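Flurkeck phone trade-in: frequently asked questions
Last updated July 4, 2022

Which phones do you take?
Any smartphone that turns on, holds a charge and isn't locked to a previous account. Tablets are handled by our Kandau store only.

How is the price set?
We look at the model, the storage size and the state of the screen. A quote is good for 36 hours – after that you need to ask for a new one. 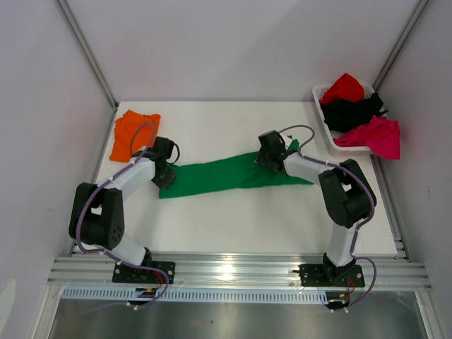
Do I have to erase my phone before I bring it in?
Please do. Back up your photos and contacts, sign out of your accounts, then run a factory reset from the settings menu. Take out the SIM card and any memory card.

My screen is cracked. Can I still trade it in?
Yes, at a lower price. Phones with a swollen battery are not accepted at the counter.

How do I get paid?
As store credit on the spot, or by bank transfer within 4 business days. Credit can be used on new and refurbished phones, but not on repairs.

Can I trade in more than one phone?
You can bring up to two per visit. Companies with larger numbers should write to Nerea Segura at the Clilside office.
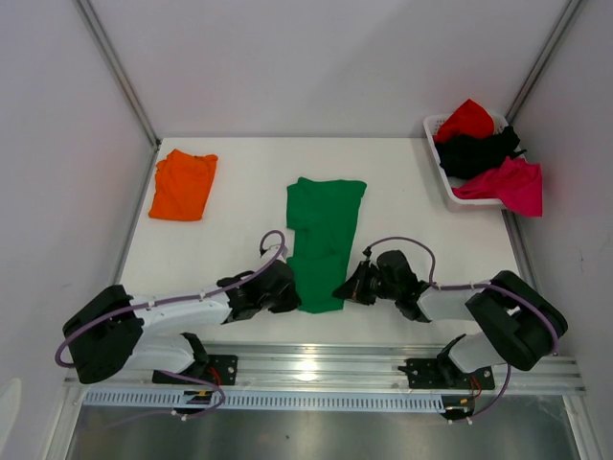
Kanyarat Jitpraphai writes that her quote dropped at the counter because the charging port was loose, and she would have liked to know that ports are checked.

They are. We test the port, speakers, cameras and buttons on every phone. If the price changes you can turn it down and take your phone home at no charge.

Can I get my phone back after the sale?
No. Once you have signed the form, the sale is final.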